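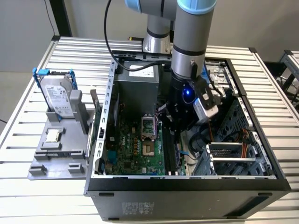

PC build task — Tuesday, bench notes

Team Gutstead, second week on the cell. Same rules as last round: arm does RAM, CPU and the drive caddy, we only get to touch the fixture between runs. Points per part, none for half in.

Dell tower on its side on the rails, socket open. CPU, drive and one memory module start in the gray tray. Want the order to be CPU, RAM, drive but we keep practicing RAM first because it's the one that scores.

RAM: grip height is the whole problem. Taught pose is fine over the tray, then over the slots the module tips a hair and one end goes in ahead of the other. Dropped approach speed, helped some. Force limit now 18, was 19. Don't put it back without telling me.

CPU: not trying it closed loop yet. Socket bracket stays up for all practise runs, lever is a separate task and we have no plan for the lever.

Camera: exposure wanders when the ceiling lights change. Locked it at 3000. The Zamfir script overwrites that on restart so check after every reboot!!

Waypoints — redid the retreat move. Arm parks past the back edge of the case now, clear of everything, so you can reach the tray without hitting pause first. Hit pause anyway. 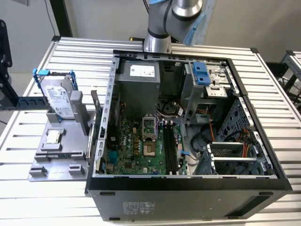
Živko Hoxha thinks the retreat is too long and we're giving away time on every cycle, and he'd go straight up and over to the tray instead. Fair, but the straight up path is the one that snagged the cable in November. Will try it at half speed, him on the stop button.

Log file for today is run 1062, the earlier ones are junk (wrong tool offset, my fault).

To do
— reprint tray pocket for CPU, corners too tight
— ask Climari bench if we can borrow thier torque driver
— caddy insertion, havent started
— back up waypoints BEFORE leaving, 6 pm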